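Section 6: Clearing the table and preparing tableware for washing

6.1 Scope

This section applies to all coloured tableware in the Konano range, as supplied to dining rooms and shared kitchens fitted out by Evex. It covers the work from the end of a meal to the loading of the dishwasher. Washing programmes are set out in Section 8.

6.2 Before you begin

Place a waste caddy and an empty tray within easy reach of the table. Make sure that the route to the sink is clear. Glasses and cutlery must be removed before any plates are lifted.

CAUTION: Do not use metal scrapers, wire wool or scouring powder on glazed surfaces. Damage of this kind is not covered by the Hundodside replacement scheme.

6.3 Clearing plates

1. Check that the diner has finished. A plate with food remaining on it must not be taken away without asking.

2. Lift the plate with both hands, keeping the thumbs on the rim and away from the eating surface.

3. Hold the plate over the waste caddy and tip it gently. Use the soft scraper to loosen anything that does not fall away.

4. Inspect the eating surface under a good light. Dry crumbs are easily missed on a glossy finish, particularly near the rim, where reflections may hide them. The lavender-purple plate below is mostly empty, but two tiny orange-brown crumbs remain, one of them close to the rim on the right. A plate in this condition should be tipped a second time before it is stacked.

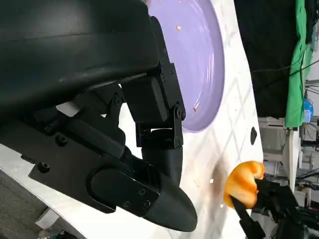

5. Stack plates of the same size on the tray. A stack must not exceed 8 plates.

6. Carry the tray to the sink area. Do not slide it along the worktop, as grit beneath the tray will mark the surface.

Note: Bowls and plates are to be stacked separately. Mixed stacks are unstable and are the usual cause of chipped rims.

6.4 Rinsing

1. Rinse each plate under warm running water. Detergent is not needed at this stage.

2. Wipe the inside of the rim with a soft cloth, following the curve all the way round.

3. Place the plate upright in the lower rack, facing the spray arm. Leave one empty slot between large plates.

4. If the dishwasher will not be run at once, close the door to prevent food residue from hardening.

CAUTION: Never plunge a hot plate into cold water. Sudden changes in temperature may crack the glaze.

6.5 Wiping the table

Sweep loose crumbs into the hand with a dry cloth first, then wipe the table with a damp one. Tables in the Zakharchenko series have a shallow groove along each side, which should be cleaned with a soft brush. Leave the surface to dry fully before setting places for the next meal.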